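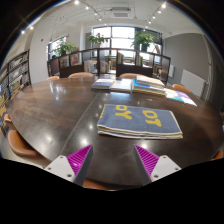
Come and teach with us: demonstrators wanted at the Tustport reading room

Do you have a steady hand and a bit of patience? The Gaber project is looking for 9 people to show our robots how everyday things are done, such as folding a towel, stacking a few books or putting a magazine back on its shelf. You hold the gripper yourself, squeeze, lift and set down, and the robot learns from what your hand did. No technical background is needed, and we really do mean that!

Sessions last 2 hours, with a proper break in the middle, and you'll be sitting or standing at a big table with plenty of chairs near it, so please rest whenever you feel like it. Left-handed people are especially welcome, as we had far too few of them in November.

You should be 18 or over and comfortable holding a light tool at waist height. Tea, coffee and travel within Tustport are on us, and there is a paid training session before you start.

To apply, write a few friendly lines about yourself to Ntombi Steyn or Kazuhiro Chiba at the Gaber desk, quoting reference 826, by 19th December.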